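Clitside Makers Board > Builds and Projects > Arms and Automation

Thread: Bin picking on the shared KUKA, progress and a big pile of questions
183 views

torquewrench_pdx
Posted 20 Aug 2021

OK I have been promising this thread since February and I finally have something worth posting! For anyone who hasn't been in the back half of the shop lately, the project is called Ryu and the goal is simple to say: put a bunch of mixed junk in a metal bin, have the arm take it out one thing at a time, no human hands.

Total spend so far is $3,598, and before anybody faints, most of that was the gripper parts and the compute box. The arm was already in the shop.

Hard blocks are going great. I'm at 23 clean picks in a row on blocks alone, which had me doing a little dance next to the e-stop. Foil is hit and miss. Cloth is where I'm stuck, so cloth is what I've been working on all week. 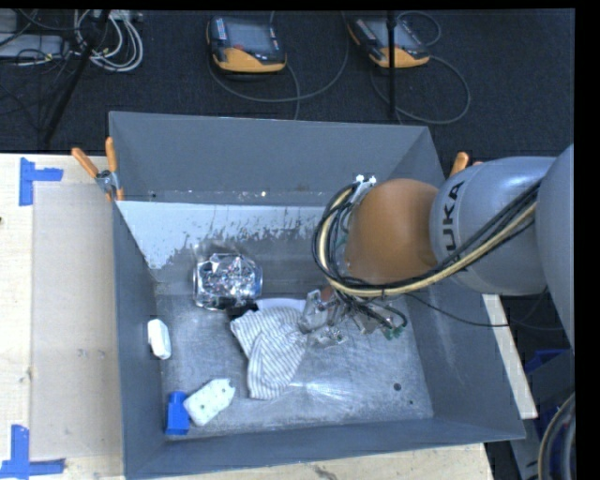 My grasp planner is a modified version of Cletix, the one a few of us were messing with last winter. It wants a nice solid shape to grab, and it scores every candidate by how flat the two sides are. Fabric doesn't have sides. So I wrote a second mode that looks for a ridge or a fold and goes in low, and you can see it going for the right side of the striped cloth with the foil package still sitting up by the far wall. When it gets a good pinch it lifts beautifully. When it doesn't, it drags the cloth across the floor of the bin and takes whatever is next to it along for the ride.

Things I'd love input on:
- finger pads for fabric, what have you used?
- shiny bin floor, is it worth covering?
- anybody have a good trick for telling "one cloth" from "cloth with something stuck in it"?

solderfume
Love this!! I walked past it the other night and stood there way too long watching.

Cover the floor. Please cover the floor. That bright streak on the bare metal is going to wreck your depth data, and then foil on top of it is a nightmare on a nightmare. I did a sorter with a stainless tray and half my points were garbage until I put down matte black vinyl.

gantry_gus
Going to disagree with solderfume. If you cover the floor you've solved a different problem. Real bins are scratched and flaky and shiny, and this one is a perfect example of that (the paint on the far wall is a whole dataset by itself). I'd leave it alone and fix the lighting. Two diffuse panels, one on each side, angled so nothing bounces straight back at the camera.

solderfume
Gus, he's got a shared bench and a hobby budget. Vinyl is cheap. Get it working on easy mode, then peel it off.

gantry_gus
And then he tunes everything to the vinyl and starts over. I've done it. Lost a whole month.

mossyrock
Can I ask a beginner question? Why clamp the bin? I see the orange handles on both sides.

torquewrench_pdx
Not a dumb question at all! Without clamps the bin walks. The fingers touch the wall a little on a low approach, the bin moves a hair, and suddenly my calibration is off. I also put blue tape on the table at the corners of that beige panel so I can set things back in the same spot after the bench gets used for something else. Low tech but I trust it more than my own memory.

On the floor argument: I'm going to try the lights first, and if I'm still fighting it in two weeks I'll do the vinyl. Sorry solderfume, I do have a roll of it in my locker.

plandovitz_fan
For pads, look at the Plandovitz soft tips. They're molded silicone with little ribs and they grab cotton like crazy. Downside is they wear out, and the ribs collect lint so you have to wipe them down. Still my favorite thing I bought for my own arm.

gantry_gus
Had those. Great on towels, bad on foil, they stick and the package comes up at an angle. If it's one gripper for everything I'd stay with bare metal on one finger and a thin rubber strip on the other.

plandovitz_fan
Fair, mine never sees foil.

mossyrock
Also please check your cable slack. The skinny black one that sags over the bin wall made me nervous just looking at it. One snag and there goes your evening.

torquewrench_pdx
Yep, you got me. That one's been on the list and it just moved to the top. I have some spiral wrap and I'll pull it up along with the thick bundle before I run anything again.

solderfume
On "one cloth or cloth plus something", can you read motor current on the lift? A block adds enough weight to show up if you pause for a second at the top. Worked for me with socks and wooden spoons. Foil was too light to notice though.

torquewrench_pdx
Ooh. I'm already logging torque on every lift, I've just never looked at it for that. If the blocks show up I'll post the plots. Gus, can I borrow your light panels?

gantry_gus
Top shelf over the drill press. Bring back the stands too this time.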